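Gathering Sorting Examples in a Simulated Kitchen

Part two of the tray-sorting walkthrough, by Lina Awad

By now you should have the arm moving when you move the hand controller, and the gripper opening and closing without too much lag. If you don't, go back to part one and work through the calibration page again, slowly, with a cup of something nice beside you. It took me three tries the first time, and Qusai Khoury, who wrote most of the controller code, will tell you it took him more than that.

In this part we record the examples themselves. We'll be steering the arm by hand through the whole job of picking up small parts and dropping them into a tray, over and over, so that the learning system has something to copy. The scene is called Flodstead, and it comes in the Miltdale room pack you downloaded last time. 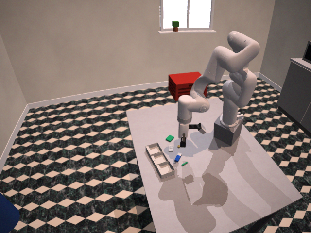
9 min read

Before you record anything, load Flodstead and spend a few minutes just looking around. Swing the view about. Get a feel for how far the wrist sits from the tray, because depth is the thing that fools everybody on a flat screen, and the shadows on the tabletop are a real help there. I watch the gripper's shadow almost as much as I watch the gripper.

Setting up a session

Open the recorder and make a new folder for the session. Give it a name you'll recognize in three months – I use my initials and the month, so lina-july and so on. "Test" and "test2" are names we have all used and all been sorry about.

Next, choose the parts list. The one for this lesson puts five small items on the table, between the tray and the pedestal the arm stands on. There's a flat green block, a small green cylinder, a blue and white piece shaped like a USB stick, a little white rectangle and a tiny brass-yellow part. The tray has three compartments, and we call them far, middle and near. For this lesson the green pieces go in the far one, the blue and white piece goes in the middle, and the two smallest ones go in the near one.

Turn on "shuffle at reset." With this on, the pieces land in slightly different places every time you start over, and that variety matters more than almost anything else you'll do. Anas Kanaan once recorded a whole afternoon with it off. The model he trained was wonderful at picking up a cylinder from one exact spot and hopeless an inch to either side.

Recording one example

1. Press reset and wait for the pieces to settle. They sometimes jiggle for a second.

2. Press record, then hold still for a moment before you move.

3. Bring the gripper over the green block and come straight down. Try not to sweep in from the side, or you'll push the block along ahead of you.

4. Close, lift well clear of the tray walls, and move across. The dividers inside the tray will catch a dangling piece too, so give yourself more height than you think you need.

5. Lower a little before you open. A piece dropped from high up can bounce out again, and yes, it does that in simulation as well.

6. Carry on with the cylinder, then the blue and white piece, then the small ones. Leave the brass-yellow part for last until you're comfortable. It is a fiddly little thing!

7. Bring the arm back to its starting pose and press stop.

A clean run should feel unhurried. If you fumble a grasp and recover it, keep the recording, since a few honest recoveries teach the model what to do when its own grasp slips. If you knock a piece off the table, throw that one away and reset.

How many do you need?

More than you'd like, I'm afraid. Our first Flodstead set had 594 examples, and the trained arm managed the larger pieces nicely but kept pecking at the table beside the brass part. We went on to 2239, shared among four of us, and that was where the small pieces started to come right. The set we use now has nearly 3000. For this tutorial, start with fifty good ones and see how you feel.

Please take breaks. Tired hands make jerky paths, and the model will learn your jerks quite faithfully. Abla Sleiman stops after every twenty and walks to the end of the hall and back, and her recordings are the smoothest we have.

Checking what you've got

Play back every tenth recording at double speed. You're looking for long pauses, pieces in the wrong compartment, and runs where you forgot to go back to the starting pose. Mark the bad ones with the X key, and the exporter will skip them.

When you're happy, choose Export and pick the Prarkutar format from the menu. Leave the frame rate at its default setting. The export can take a while with a big folder, and the progress bar likes to sit near the end before it finishes, so let it be.

Part three covers training, and you'll need the exported folder for it.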